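Explore > Machines that learn > How does a robot learn to tidy up?

Have you ever tried to explain to someone how to pick up a pencil? It's really hard! You just do it. Your hands have had years of practice, and a robot's haven't.

So at the Noltis workshop in Gresgate, people teach their robot by giving it examples. A person steers the arm to a block, lowers it and moves the block somewhere new. All the while, a computer saves what the camera sees and how the arm moves. One go from start to finish is called an episode, and the team wants 3000 of them!

Why so many? Imagine you had only ever caught a ball thrown from the same spot. Throw it from the other side and – oops! The robot has the same trouble. If a block always starts in one place, that's the only place it learns to reach for. So between episodes the blocks get mixed up: some far apart, some bunched together, with different shapes and colours side by side. Stars are tricky (all those points!) and a block with close neighbours is trickier still.

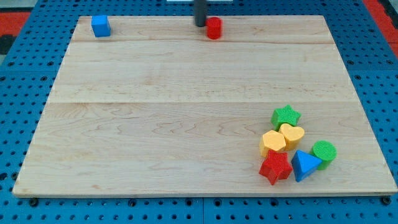
Kyung-tae Sung says the wobbly goes are worth keeping too, as long as the block gets where it was meant to go, and that 103 careful episodes with the blocks in new places can teach more than a huge pile that all look the same.

When the examples are ready, the computer goes through them again and again, looking for patterns. Then the arm gets to try all by itself, with blocks laid out in a way it has never met before!

Filed under: Robots, Learning, Ages 7 to 11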